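Household tips: keeping share paperwork in order at home
Posted 4 Jul 2020 by Renata Insaurralde

If you own a few shares, paper builds up quickly. Dividend slips, contract notes, annual reports and letters about votes all come through the door, and most homes end up with a drawer that will not shut. These tips are for small shareholders who keep their own records.

Sort by company first, then by date. One folder for each company is enough. Write the name on the spine and put the newest paper at the front. I hold shares in Protgate and Dridus, and each has its own cardboard folder on the shelf by the kitchen door.

Keep every contract note. This is the sheet the broker sends when you buy or sell, and it shows the price, the number of shares and the fees. You will need it to work out a gain or a loss, even if the sale is many years off.

Dividend slips can be stapled together by tax year. Write the total on the top sheet in pencil, so it can be changed if a late payment turns up.

Annual reports can go in the recycling once you have read them. The one for Dridus ran to 84 pages and the company keeps a copy on its website. Tear out the page with the registrar's address if you don't have it elsewhere.

Don't keep certificates in the kitchen. Steam curls paper, and grease marks don't come out. A flat plastic wallet in a bedroom drawer is better.

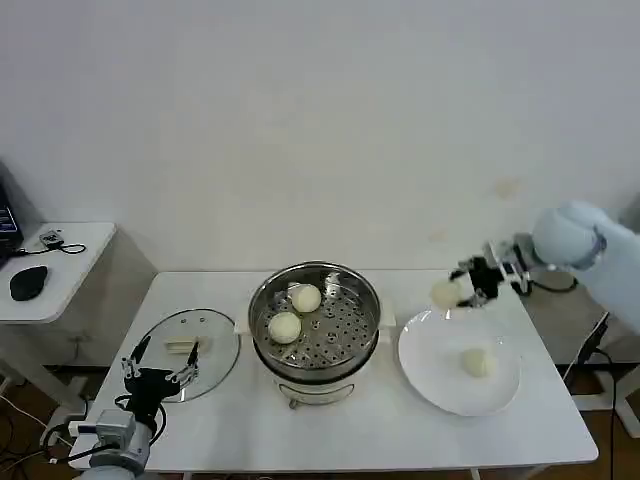 Buns in the steamer, glass lid to the left.
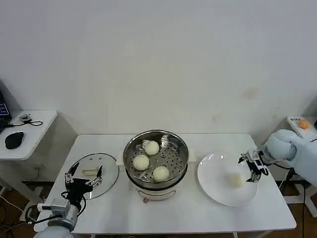 What should I do if I have lost a share certificate?

Write to the company's registrar and ask for a replacement. They will send a form of indemnity to sign, and there is normally a fee. Have the number of shares and your old addresses to hand, as the registrar will check both against the register.

Make one list of everything. A single sheet of A4 will do, with the company, the number of shares, the date bought and the price paid. Mine has a line reading "Protgate, 200 shares, bought in September". Put a copy with your will.

Check the count after a scrip dividend. If you take new shares in place of cash, the total creeps up. Pascual Ulloa wrote in to say his list still showed 1,000 Dridus shares when the register had him at 1,006. Change the figure on the list the day the statement arrives.

Tell the registrar when you move house. The broker won't do it for you if you hold paper certificates, and dividend cheques will carry on going to the old address.

Shred anything with your shareholder reference number on it. A cheap hand shredder copes with a few sheets at a time. Take the staples out first.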